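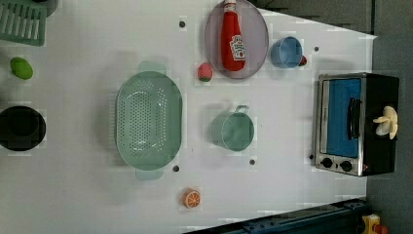 3 min read · 19 replies

Premholm Parents and Grandparents Board > Home and Kitchen > Do you rinse your pasta?

marrowfat_jean
Evening all. I know this will sound like a silly thing to fall out over, but my son-in-law came to stay in April and watched me run the cold tap over a colander of spaghetti and you would have thought I'd drowned a kitten. He is a lovely lad and he washes up without being asked, so I said nothing, but I have been rinsing pasta since I had my first flat in Fumville (two rings, no oven, a window that wouldn't shut) and I have never had a complaint. Mum did it, Gran did it with macaroni. So, do you rinse or don't you? And if you don't, how do you stop it going into one big lump while you're hunting for the cheese?

tobyofdisetden
Oh Jean, I'm with your son-in-law, sorry! The starch on the outside is what makes the sauce cling. Rinse it off and the sauce slides straight to the bottom of the bowl and you're left with bald spaghetti. Keep a mugful of the cooking water back, tip the pasta straight into the sauce, stir for a minute over a low heat and loosen it with a splash from the mug. It won't lump because it never gets the chance to sit about.

marrowfat_jean
But then my sauce has to be ready at the same moment, Toby, and mine never is. I start the onions when the pasta is half done, every time, and I'm seventy next birthday so I don't see it changing now.

Magnus Lamont
Can I stick up for Jean a bit? I cooked for the school at Cruickshank for years, 369 dinners on a full day, and we rinsed all of it. You had to. Pasta keeps cooking in its own heat and by second sitting you could have hung wallpaper with it. Cold water, a good shake, a drop of oil, then a quick dunk in boiling water just before it went out. The children ate it, and they would have told us if they didn't like it, believe me.

tobyofdisetden
School pasta is hardly the gold standard though, Magnus, with respect! I had years of it.
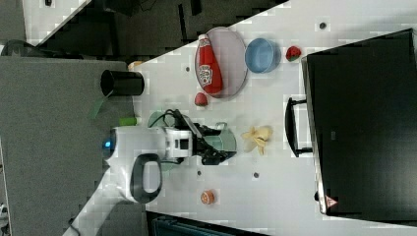 Magnus Lamont
No offence taken, and I'll grant you that at home for two people I don't rinse either. What I'm saying is that it depends on the job. For a pasta salad you want it cold and slippery, and for a bake it hardly matters, as it's going to sit in the oven under cheese anyway. It's only with a thin sauce, something with just garlic and oil, that I'd really notice. My wife says she can't tell at all, but she puts ketchup on hers so I don't think she should get a vote.

pipkin417
Ketchup on pasta is a perfectly good tea and I won't hear otherwise. My two have it at least once a week, with peas.

Rinser here by the way, but with hot water from the kettle. It gets the gluey stuff off and doesn't turn your dinner cold. Best of both, I think?

tobyofdisetden
Pipkin, that's the worst of both, you've lost the starch AND boiled a second kettle.

marrowfat_jean
Now now. I tried it Toby's way tonight with the mug of water and I will admit the sauce did stick better, although I forgot and poured the whole lot down the sink the first time and had to start again with a fresh packet. I'll do it his way for spaghetti and my own way for everything else. Does anybody bother putting oil in the water, while I've got you all here?

Magnus Lamont
Never. Salt, and plenty of it, and a bigger pan than you think you need.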